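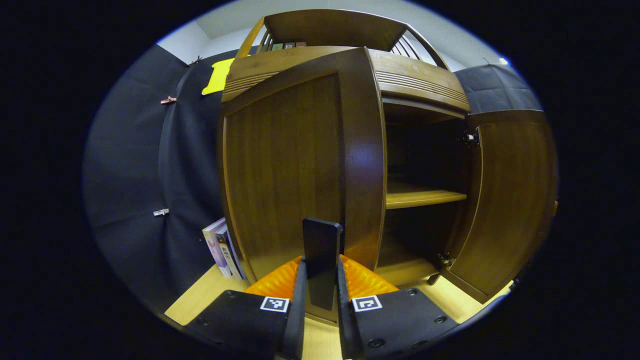 Kekeli Akolgo told me before I'd even got my coat off that the Lurico was the better gripper and that I'd come a long way to have it confirmed. I'd come to see two hand-held grippers tried against each other, the Lurico and the Dostar, so this took a bit of the suspense out of my Sunday.

"I'll still show you both," Kekeli said. "I'm not a monster."

The job is opening cupboard doors. You hold the gripper in your hand, open a door with it, close it again, and the fisheye camera on the tool records the lot, so that an arm can be taught the same movement later on. Simple enough, I thought. Then I had a go at a hinged wooden door and missed the edge completely — twice, if we're counting, and Kekeli was.

"Everyone comes in too square," I was told. "You're thinking about your hand. Think about where the door is going to be when you've finished pulling, because your wrist has to get there as well."

The plan for the comparison was 1000 door openings, split evenly between the two tools. They'd got to 474 when I turned up, and the spreadsheet was already a bit of a mess (one column is just called "hmm"). I asked what went in it.

"Anything where I'd have sworn if you weren't here. The door slips, the fingers close on nothing, the marker goes out of view and we lose the width."

The markers are the square black-and-white ones on the finger blocks, and they're how the software knows how far apart the fingers are. I hadn't realised how much of the argument would be about those! With the Dostar, Kekeli reckons, they sit a touch too close to the edge of the lens, and a wide door can hide one of them for half the swing. The Lurico keeps them further in, but it's heavier at the front, and after 8 goes in a row I could feel it all the way up to my elbow.

"So that's your real trade," Kekeli said. "Good data or a happy arm. My arm, I mean. The robot doesn't care."

We spent ages on the lens. It bends everything, so a perfectly straight cabinet comes out with a belly on it, and I wondered aloud whether a narrower view wouldn't be easier to work with. Kekeli had tried one last March, with a Haddad camera, and lasted an afternoon.

"Lovely picture. Very crisp. Then you get close to the door and all you've got is door. Where's the hinge? Where's the floor? I'd take the bendy one every time. You stop seeing the bend after a while, and the software never minded it."

Is there anything the Dostar does better? There was quite a long pause here. It's quicker to close, apparently, and the trigger is kinder to small hands. Kekeli also likes the way the fingers come off with 2 screws, whereas swapping them on the Lurico means a sit-down and a cup of tea.

"If Citerer asked me tomorrow which to buy, I'd say Lurico for doors and Dostar for drawers. They won't like that. They want one answer."

I had another turn before I left, with the Lurico, coming in at an angle as instructed. The door opened. I forgot to close it again, so it went down under "hmm".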